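Rindent recalls small drawer units over missing stop tabs

Homeware supplier Rindent has asked buyers to stop using one of its small tabletop drawer cabinets after checks found that the plastic stops at the back of the drawer runners had been left out of part of a production run. Without the stops, a drawer can be pulled clear of the cabinet and fall.

The recall covers 3,000 units made at the company's Zalthorpe plant and shipped in December. Of those, 563 had reached customers by the time sales were halted. The remainder are held at the Nurkside distribution center and will be reworked there before being released.

Affected cabinets carry a batch label on the underside ending in the letters ZT. Units with any other ending were assembled on a separate line and are not included. The label can be read by removing the drawers and tipping the cabinet onto its back on a soft surface.

Rindent said it had received 2 reports of drawers falling. Neither involved an injury. In both cases the drawer was loaded with hand tools, and the front panel split along the lower joint on landing.
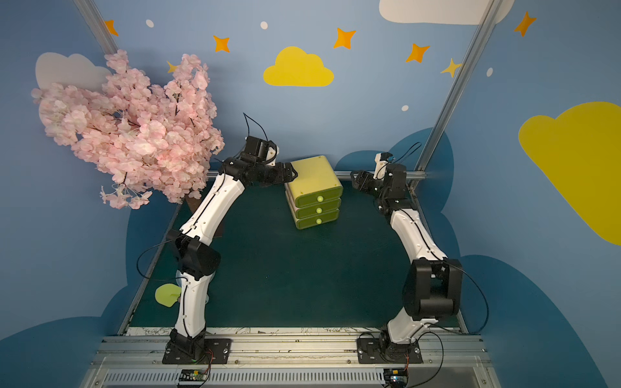
Elowen Hartsgrave
Consumer Products Reporter

The missing part is a molded tab that clips into a slot at the rear of each runner. It is fitted after the runners are screwed in and before the back panel goes on, so its absence cannot be seen on a finished cabinet with the drawers closed. A drawer with working stops halts with a quarter of its length still inside the cabinet.

Rindent is offering owners a repair kit or a full refund. The kit contains replacement tabs, one spare and a printed instruction sheet. No tools are needed. Tabs are pushed in from the front with the drawers out, and the drawers are then tilted upward to pass over them. Owners who prefer a refund must return the cabinet to the store where it was bought. A receipt is not required if the batch label is intact.

The retail chain Cuypers, which sold most of the affected stock, has removed the cabinet from its shelves and online store. Its service desks will accept returns during normal opening hours.

Until the repair is made, owners are advised to empty the drawers and keep the cabinet out of reach of children. Rindent has since added a pull test at the end of the line, in which each drawer is drawn out against its stop before packing.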